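4.2 Checkpoints and the movement of households in the Renport corridor

The survey was carried out in the six settlements that lie between the Rusmont ridge and the old customs post at Renport. The ceasefire line has run through this corridor since the second round of talks, and it is the only part of the line where civilians from both sides still cross on foot. The sampling frame consisted of 721 households registered with the joint relief office in July. Households that had moved away before the first round of interviews were not replaced.

Each household was asked how often its members had crossed the line in the previous 30 days, for what purpose, and at which checkpoint. Respondents were also asked whether they had been turned back. Interviews were held in the home or, where the respondent preferred, at the market in Kamero. The interview guide was prepared by Estela Riquelme and revised by Renata Palma after a trial in the northernmost settlement, where several questions about military service caused respondents to end the interview early. Those questions were dropped from the final version.

Crossing was more common than the monitoring reports had led us to expect. Most households had sent at least one member across during the period, and the trips were short. The reasons given were trade, care of elderly relatives, and access to grazing land that had belonged to the family before the line was drawn. Medical visits came up less often, although this may reflect the opening of the clinic at Aebischer in the spring. Crossings for work were rare, and they were reported almost entirely by men under 50.

The practice at the checkpoints differed a great deal. At Renport, the guards kept a written list of permitted names and seldom departed from it. At the upper crossing below Rusmont there was no list, and entry depended on which unit was on duty. Respondents knew the rotation well. Several planned their trips for Friday, when the unit from the coast was present and the searches were said to be shorter. One livestock trader described the arrangement in these terms: "With the first group I bring papers. With the second group I bring patience." Local officers on both sides declined to comment on the rotation.

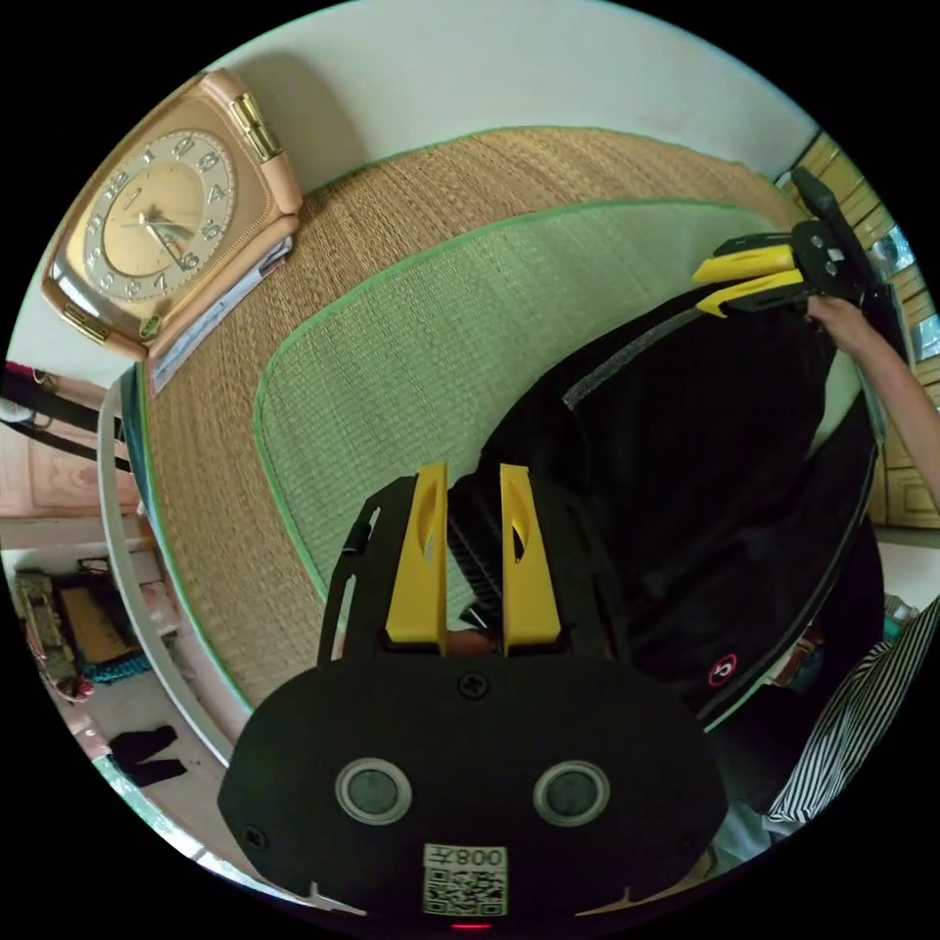

Figure 6. Hand-held grippers with yellow fingers.
Reading time for this section: 6 minutes

The effect of a refusal went well beyond the lost trip. Households that had been turned back even once were less likely to attempt a crossing again during the survey period, and they tended to pass the news on to their neighbors. In the two smallest settlements, a single refusal at the upper crossing was mentioned in nearly every interview. We take this as a sign that the checkpoints shape movement through reputation as much as through direct control. A count of refusals taken from the guard logs would miss this effect, and it would make the upper crossing appear more open than residents believe it to be.

A second finding concerns the new earth barrier south of Kamero. The barrier was presented by the regional command as a measure against smuggling. Residents did not dispute that smuggling took place, but they described the barrier mainly in terms of water. It runs across the track to the lower wells, and herds must now be taken through the Renport checkpoint or driven the long way around the ridge. Families with few animals had sold them. Families with larger herds had divided them between relatives on the two sides of the line - an arrangement that was common before the conflict and has now returned for different reasons.

The division of herds has legal consequences that neither administration has addressed. Animals kept on the far side are not counted by the relief office, and a household may lose its right to fodder support even though its total holding has not changed. The office at Aebischer accepts a signed statement from a relative as proof of ownership. The office at Renport does not. Seven households in our interviews had cases pending on this point, and none had received a written decision by the time fieldwork closed.

Some limits of the data should be noted. The relief office register leaves out families who refused registration on political grounds, and these families are concentrated near Rusmont. Women were interviewed less often than men in the two southern settlements, where the head of household usually chose to answer. Reports of crossings could not be checked against official records, as access to the logs was granted for Renport only. Where the two sources could be compared, the respondents reported more crossings than the logs did, and the gap was widest for trips made before sunrise.

The following section turns to the local mediation councils and to their part in reopening the upper crossing after it was closed in the winter.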